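Ledine, Urkville office — monthly walk-round checklist, March

Area: ground floor, open room, stairs to the upper level
Done in: the morning, before people start work
Marks used: OK / See comment / To repair

How I fill it: every point gets a mark, also when nothing has changed from the last month. If I could not check something I leave the mark open and write why.

1. Stairs and handrail

Treads fixed, no movement under the foot — OK
Front edges of treads — See comment
Handrail firm along the whole length — OK
Posts firm at the base — To repair
Nothing stored on the steps — OK

Comment: Two treads near the top have worn edges. They are not broken, but with smooth shoes the foot slides a little. I ask again for anti-slip strips in a light colour, so that the edge can be seen on the dark wood. One post moves when I push it with the hand. The rail above it holds well, so the stairs stay open, but the screw at the base must be tightened this month. Please do not hang coats or bags on the handrail, even for a short time.

2. Lights

All ceiling lights working — OK
Hanging lamps, fixings and wires — See comment
Light on the first and the last step enough for reading a label — OK
Emergency light, test button — OK

Comment: The long lamps are hung from a high ceiling and I can check them only from the floor. They look firm to me. For a proper check we need the tall ladder from Stuleck, and two persons, one of them holding the ladder. I write "See comment" until this is done. The emergency light stayed on for the full 30 minutes of the test.
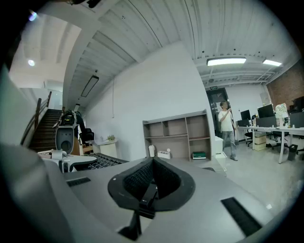

3. Cables

No cable across a walking way — OK
Cables from the ceiling, fixed at the top — See comment
Extension leads not joined one to another — To repair
Plugs and sockets without marks of heat — OK

Comment: Any cable that comes down from the ceiling must have a label at the lower end which says what it is for. If it has no use any more, the electrician takes it away — we do not cut it ourselves. Under one desk I found an extension lead plugged into another one. I took the second away and left a note on the desk. It is the second time in that same place, so maybe the desk needs one more socket.

4. Desks and chairs

Chairs: back firm, height lever working — OK
Wheels turn freely — See comment
Way between chairs and stairs at least 700 mm — OK
Desk tops without sharp corners or loose fittings — OK

Comment: The wheels of 4 chairs were full of hair and thread. I cleaned what I could with small scissors. Please push the chair under the desk when you leave, mostly those near to the stairs. When they are turned out, a person coming down with a box in the hands cannot see them in time. The width was measured with the chairs pushed in.

5. Air conditioning

Unit on the wall firm, cover closed — OK
Filter clean — To repair
No drops or stain on the wall under the unit — OK

Comment: The filter is grey with dust. The service by Pearce was planned for the winter and I did not find any paper that it was done. I have written to them and wait for the answer. Until then please do not open the cover with a ruler or similar, there are marks on the plastic already.

6. Open points from the last check

Door closer at the entrance — repaired, it closes slowly now
First aid box, plasters missing — filled
Sign for the way out, upper level — still missing, ordered

Next check in April, same hour. Kindly send me the repair papers before it, the copy is enough.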